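About Florwood

Florwood is a workshop with a long table in it. We have tried grander ways of putting this, and one of them was on the website for most of a year, but people kept turning up expecting a campus. What you get is benches, tools, other people's half-finished projects, and somebody willing to show you where the tape lives.

Members come in to make things, mend things, and stand next to things with their arms folded. All three count as using the space.
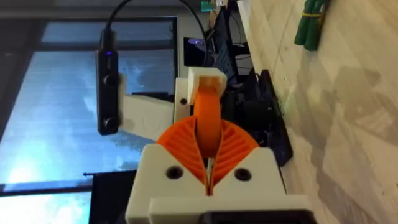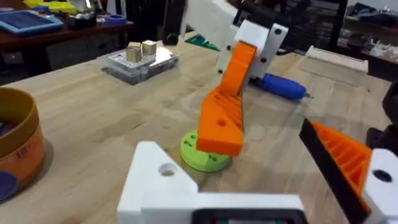 On the bench: a blue rotary tool, a storage box, and two small wooden cubes on its lid. 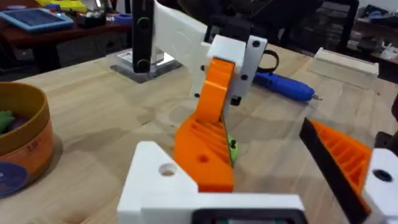 How we started

Duangjai Ongart and Decha Chareonsuk opened Florwood in a former carpet showroom after being asked to leave a garage. The garage belonged to Decha's sister, who had been patient about the sawdust and less patient about the epoxy. They had 2 benches and a vise. The vise is still with us. One of the benches was sold to a man who wanted it for tomatoes.

The first class was called Fix Your Own Lamp, and it was held on a Saturday, 25th March, in coats, as the heating had not yet been persuaded. Six lamps came in. Five left working. The sixth is in the front window, where it is now considered decor.

What we teach

Our classes run in the evenings and are for adults who were told at some point that they weren't handy. Ramesh Pandey teaches basic electronics and will not let you hold the soldering iron like a pencil until you have heard his speech about pencils. Tassanee Chaiyaporn teaches woodworking and bench skills: measuring, marking, cutting, and finding out what you should have measured. Our longest course is Draltent, a winter build that begins in January and finishes when everyone's project stands up on its own. It has a syllabus, though the syllabus is mostly a list of snacks.

For younger makers there is Fliltelard on weekend mornings. They are faster than the adults at nearly everything and we have stopped pointing this out.

The rules of the bench

We have a short list of rules, which used to be a long list until we noticed what people did with it.

Clear your spot before you leave. If you can't clear it, box it, put a lid on it, and write your name on the lid. A box with no name goes on the Shelf of Regret, where Spyros Dimitriou may adopt the contents.

Tools go home at night. A tool on a bench at closing time is considered lost, lonely, and fair game.

Small parts belong in tubs. Nothing is "just for a second." We have a screw that has been on the windowsill just for a second since the second winter.

Coffee stays on the back counter, next to Tăng, our dented coffee urn, which makes 40 cups in theory and 39 in practice.

Membership

You can join by the month or come in for a single evening. Members get a locker, use of the benches during open hours, and a say in what we buy next, which so far has meant arguing about clamps. There are never enough clamps. We once had a suggestion box, and then somebody needed a box.

If you have something broken at home, bring it. If you have an idea and no clue how to begin, bring that too, preferably drawn on something bigger than a receipt. Tours are free, last as long as you have questions, and start at the front door beside the lamp.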